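### 4.2 Tidying soft items

Picking up toys is a chore most households would gladly hand over, and it is harder for a machine than loading a rack of plates. A plush toy has no fixed outline. Its limbs fold over one another, and the same toy can offer a different shape each time it is set down. We ran 800 tidying trials with the Orik arm, using the grasp planner of Benavides and Lagman without changes. The planner favours narrow parts that fit between two fingers – a sensible rule for cutlery, less so for fabric. 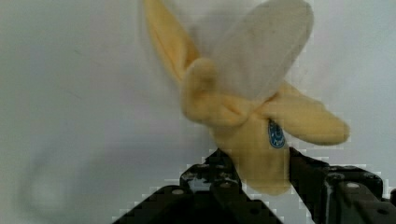 **Figure 2.** Wrist view of a yellow fabric toy, with its blunt lower end between the two gripper fingers.

Poses like the one in Figure 2 are awkward to score. The floppy parts spread in several directions, and a fold can hide where one part joins the next. Colour was little help to the planner when one toy had both yellow and greyish parts. We counted a trial as complete only if the toy ended up in the bin and stayed there. By that measure 43 trials failed, most of them at release, when fabric caught on a fingertip. Mercado tried a slower opening speed in January, but the change did not carry over to larger toys.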